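Notes from the Nidstead open day

Posted 11 March 2022

I went to the open day at the Cadis mattress and upholstery works in Nidstead expecting to be sold something, and I was, though it took them until the gift table to do it. The invitation promised a chance to "follow a sofa from fibre to front room". What you follow is a yellow line painted on the floor, with a person in a fleece at each end of it.

We were let in by the side gate, off the Uton road. Parking was on grass and it had rained. The man in front of me asked if there was a bus next time and was given a leaflet about foam.

The tour lasted a little under an hour. Our guide was Seraina Ortner, who works in fabric testing and was by a long way the best thing about the day. She answered questions properly, and when she didn't know she said so. The first stop was the cutting room, where she explained how the cloth is laid up in layers and cut from a plan on a screen. I asked what happens to the offcuts. Some go for padding, some are sold, and the rest is "under review". I wrote that down because I have heard the same two words from every factory I have visited.

Then the frame shop, which was loud, and where the talk was mostly about glue. Two of the benches were idle. I gather the Friday shift finishes early, so anyone hoping to see the place at full tilt had picked the wrong day, or Cadis had. There was a child with ear defenders on upside down who enjoyed this part more than any of us.

The rub test was what I had come for. If you have ever bought a sofa you will have seen a rub count on the label, and you will have assumed, as I did, that it tells you how long the thing will last. It tells you how many times a pad went round on a small disc of the cloth before threads broke. The pad does not spill tea. It doesn't own a dog, or sit in the same corner every night with its keys in its back pocket. Ortner was quite open about this. She said the figure is useful for comparing one cloth with another and that people lean on it too hard. The display board behind her said "Tested for Life" in letters a foot high.

There were two samples out to handle, marked 428 and 441. I liked 428, the coarser one. The woman next to me preferred 441 and we could not agree on which would show crumbs. Neither label gave the fibre content. I asked, and was told it would be in the brochure. It is not in the brochure.

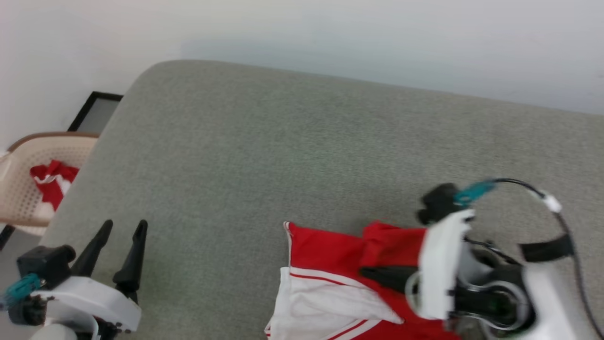

Colour was the next subject, and a good deal of time went on it. Grey outsells everything else they make, Ortner said, and has done for years. The company's explanation is that grey "goes with everything". Mine is that people who have just spent a lot of money are frightened of getting it wrong. She pointed out, fairly, that most greys have another colour hiding in them, green or blue or a sort of mushroom, and that you only find out which when you get the sample home and put it next to your own wall. So take the biggest sample they'll give you and look at it morning and evening. I would have paid for that advice, and it came free with the wet feet.

After that we were handed over to Ximeng Ye for the design talk. He was pleasant and well prepared but it was a sales talk. The new range is called Perić and it has a lower back and a deeper seat than the old one. I am five foot four. I sat on the show model and my feet came off the floor. When I mentioned this he said the range was made for lounging. A man with a stick asked how you get up out of it, and that was a better question than mine. The answer had to do with a cushion sold separately.

Prices start at 800 for the two-seater, in the plainest cloth. Delivery is extra and so is taking away your old one. On the guarantee, please read the sheet and not the poster. The frame is covered for a long time, the cushions for a short one and the cover hardly at all, and it is nearly always the cushions and cover that go.

Tea was in the canteen, out of an urn, with decent flapjack. The factory shop was open and I did look. The remnants are fair value if you sew. The "seconds" had faults I couldn't find, and prices that suggested Cadis couldn't either.

Would I go again? For the testing room, yes, and I'd ask for Ortner's group by name. They are planning another open day in September, when the grass may be dry. Booking is by phone only. Wear flat shoes, and if you want the fibre content of 428, ask before you leave the room, and get somebody to write it down. I am still waiting for an email.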